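Ticket 713: Sorting demonstration, open day
Site: Dindidside
Raised by: Hertta Sjöberg
Status: Open, pending retest

During the Monday visit, the arm at the Fallurum bench stopped on three occasions while approaching the shape blocks. Visitors were redirected to the neighbouring display. Operation resumed after each manual reset.
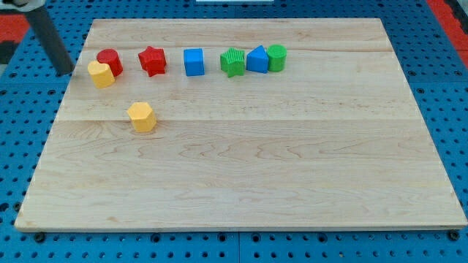
Fallurum bench: shape blocks on the maple board, blue pegboard beneath.

14:10 Cable connections inspected. No fault found.
14:25 Approach speed lowered in the Bresach controller. One further stop recorded.
15:05 Board position re-entered. No stops in 13 cycles.

Laaksonen has been asked to review the error log before the November open day.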